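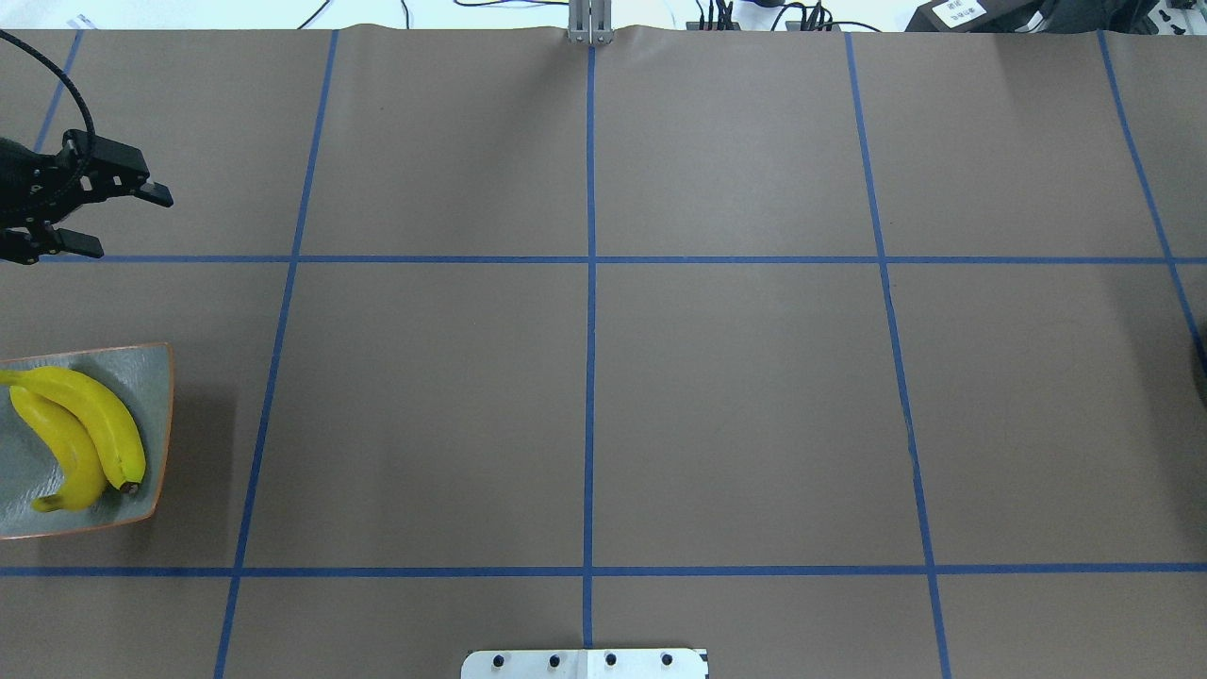 Section 2. Covering and marking out the table

You will need brown paper (Dukstead 100, the matt one), a roll of blue masking tape and more patience than you think.

1. Clear the table. Mugs count.

2. Unroll the paper and cut it 800 mm wide. Leave it under something heavy overnight if it still believes it is a roll.

3. Fix the corners, then smooth outwards from the middle. Faint creases may stay. Big ones will tip a dish.

4. Lay the centre line first, then the lines either side, then the two that run across.

Note: the Drivitz sheet gives 326 mm between lines. Treat this as an ambition. Tape pulled tight goes down straighter than tape pressed along by thumb.

Caution: do not cut tape on the table with a knife. Detesik will sell you a new table top, and will be pleased to.

5. Put the fruit dish inside a cell, clear of the tape.
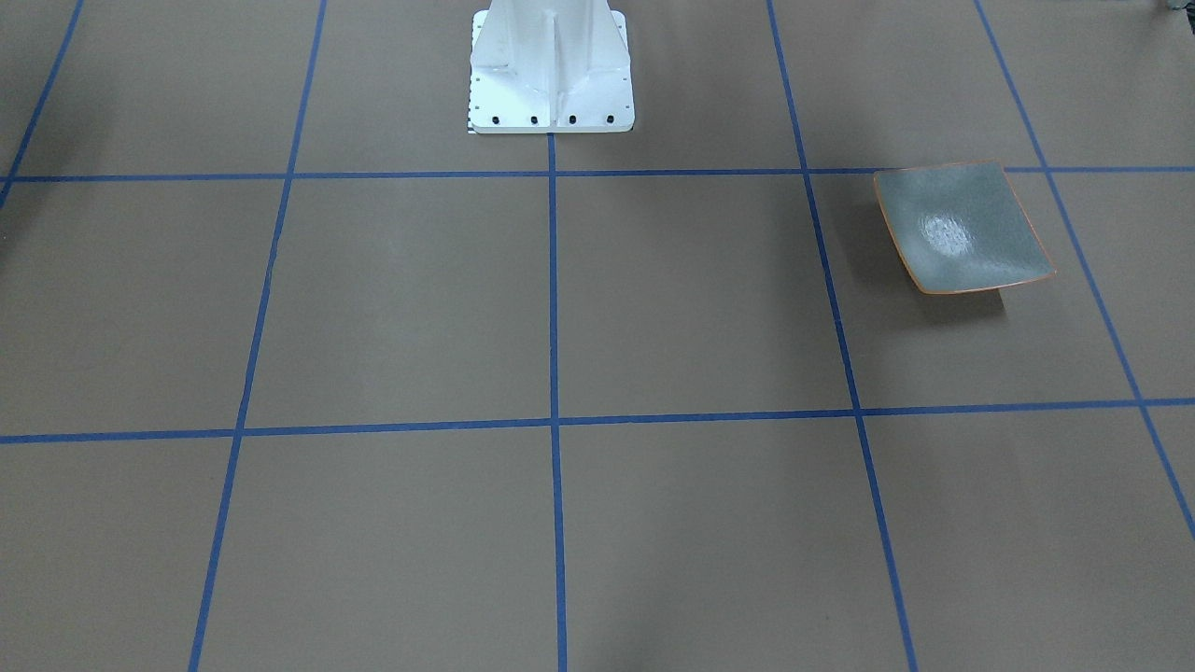 Furtună writes that step 4 is the wrong way round, and that the long cross line should go down before anything else, as it shows up a crooked sheet while you can still lift it. Either order is allowed. Lifting the paper after step 4 is not.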